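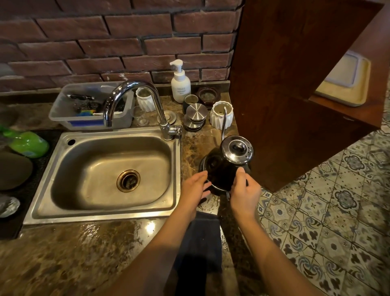
3.2 The strip of counter beside the sink

Anyone who has kept house in a small kitchen will know the stretch of counter to the right of the sink, and will know too how quickly it fills up. In our study of the homes at Drotwood we came to call it the landing strip, a name we owe to Nour Shboul, who used it in her first round of interviews and never quite let it go. Of the 60 households who kept a diary for us through August, most wrote about this patch more warmly, and at greater length, than about the stove or the table.

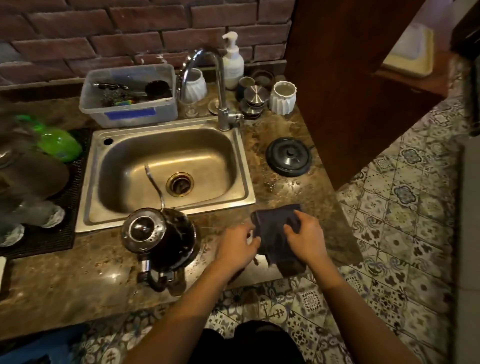
Cloths turned out to be a richer topic than we had planned for. Our diary keepers had a great deal to say about which towel is for hands and which is for dishes, and a few of them wrote whole pages on the matter, for which we are very grateful. Folding came up again and again, and it is nearly always done right there on the counter, as with the dark gray towel in Figure 4, one flap still hanging over the front edge while both hands are busy with the rest. Earlier work in the Chidiac survey treated the towel as something that lives on a hook or a rail, but our households spoke of it as a thing forever on the move, picked up and put down all day long.

Figure 4. Folding a towel on the counter to the right of the sink.
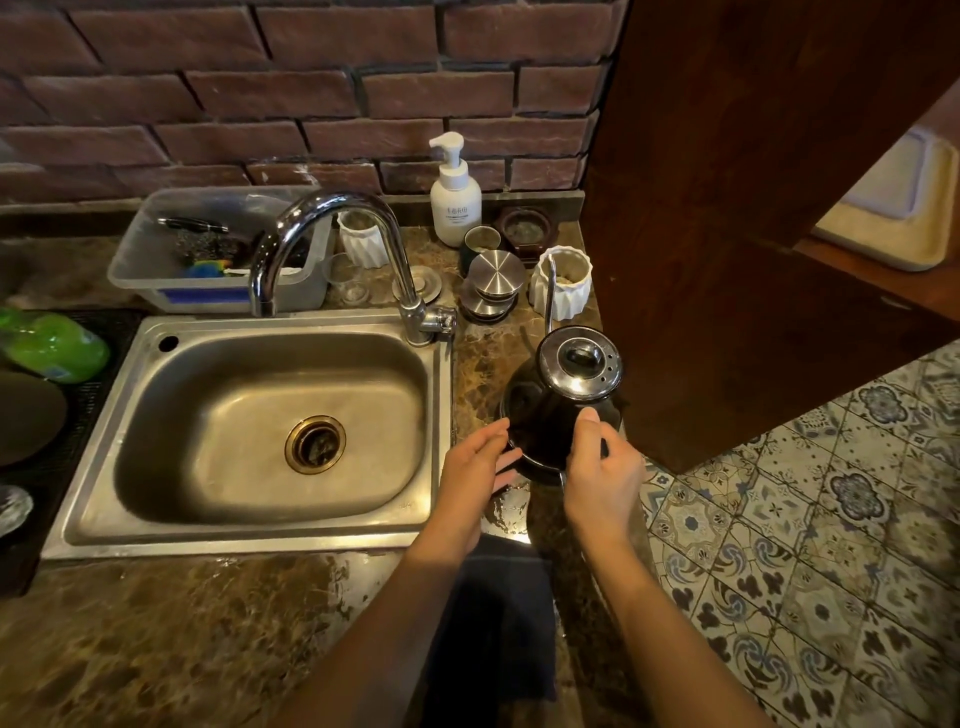 The same goes, we think, for the things that come and go beside it. Kettles, cups and lids were each given a proper home when we asked people to draw their kitchens, and yet in the diaries they kept drifting back toward the water, and we would gently suggest that the drawings show a hope and the diaries a habit. We return to this in Section 4, where the Prindanau homes, with their deeper counters, make for a friendly comparison.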